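Stop grading robots on the last inch
30/04/2018

I have a beef with the way we score two-armed robots, and since it's my column I'm going to spend it on that.

Over the winter I read a stack of write-ups on bimanual manipulation, and then I went and ran a few hundred trials of my own at the bench in Birkach. 348, if you want the number. The task was as dull as tasks get: two arms, one small round container with a lid, get it open and put the lid down. You and I do this before coffee. We hold the bottom with one hand, work the lid with the other, and never think about it again.

The usual way to report a thing like that is a success rate. Lid off, you get a one. Lid on, you get a zero. Add up the ones, divide, put it in bold in the table and go home. I did exactly this for years and I'm not proud of it.

My problem is that the zero is a garbage can. Everything goes in there. The arm that reached for the wrong spot goes in. The arm that reached for the right spot, closed nicely and then let go a hair too early goes in too. One of those policies is hopeless and the other is an afternoon of tuning away from great, and on paper they're twins. If you've ever had to decide which of two training runs to keep, you know how maddening that is!

So when we set up the lid task last November, I started scoring it in 5 stages. Approach, first touch, steady grip on the base, lid loose, lid down. Each trial gets marked at the furthest stage it reached, and you write down which arm was to blame if it stopped there. It takes a person with a clipboard (me) and a fair amount of patience.

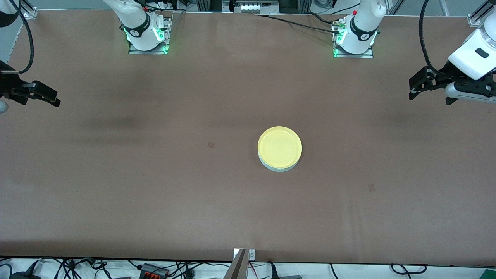 The first thing I learned was that I had been blaming the wrong arm. I'd always figured the lid was the hard part, because it's the part that moves and the part everybody watches. But most of our failed trials stopped at stage three, the steady grip. The holding arm came in at a slightly bad angle, the container skated a little way across the table, and the other arm went on and did its job on a patch of air. We'd spent weeks collecting extra demonstrations of the lid motion. Weeks! What we needed was more examples of one hand doing something boring.

We went back and recorded more of the holding, starting the container from different places on the table, and trained the Kernberg policy again. The plain success rate went up a bit. It was the kind of bump you could argue was luck. The stage scores told a much clearer story, with the stage three failures thinning out and a new little heap showing up at stage four. That heap is what we're working on now, and I wouldn't have known it was there with a one and a zero.

Now, I've had pushback on this, and some of it is fair. The best complaint is that stages are made up by people. I picked five. Somebody else might pick 11, and then our numbers can't be compared, and we're all worse off than we were with the dumb old percentage. I agree that's a real cost. I'd still pay it. Report the percentage too, by all means - it fits on one line - and put the stages right underneath, with a sentence on how you drew the borders.

Another complaint is that partial credit makes weak systems look better than they are. I guess it could, if you mash the stages together into a single average and brag about it. So don't average them! Show the counts. A reader can see for herself that a robot which reaches the base every time and never gets the lid loose is not opening anything.

The one I have no patience for is that it's too much work. A two-arm trial on our setup already means putting the container back, checking both arms are home and starting the log. Writing down one more digit adds maybe a couple of seconds. If you can't spare that, run fewer trials and look harder at them. I'd take 2 good pages of failure notes over another bar chart any day of the week.

The Cesholm people have asked for our scoring sheet, and I've sent it along, coffee ring and all. If you want it too, write to me, and please tell me where you'd put the line between stage two and stage three. I've moved it twice already and I'm still not happy with it.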